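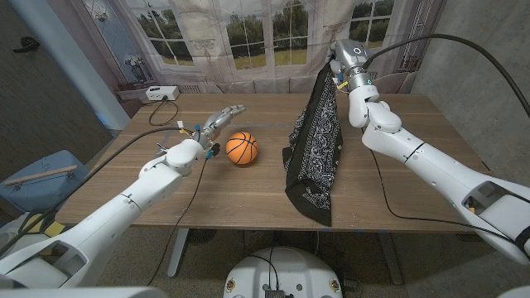

**Stanell Safety Notes** · @stanellsafety · 16th August

Prurkix says its new cut-resistant glove lasts 52 shifts. I'd like to know whose shifts. Packing boxes and handling sheet metal are very different days at work.

---

The leaflet has one big number on it and no test standard anywhere. I looked on the cuff label too. There's a size and a washing symbol.

---

I asked the Ditura rep what "up to 52" meant. He said results vary. Fine – so what was the lowest result? He's going to get back to me.

---

We bought 26 pairs last December on the same kind of promise. Four were through at the thumb before the month was out. The palms looked great, and the palm is the part they photograph.

---

Now the quote: $1,295 for the starter case, "discounted." From what? The old price isn't on the Chowdary site or in the catalog.

---

And a high cut rating tells you very little about punctures. If your crew gets poked by wire ends all day, ask for the puncture score separately. Some sellers go quiet at that point.

---

I'm not saying it's a bad glove. It fits well and I could pick up a washer with it on. I just don't buy a year's supply off a leaflet.

---

Has anyone worn a pair past week 4 on real metal work? Photos of the thumb seam, please – worn ones only.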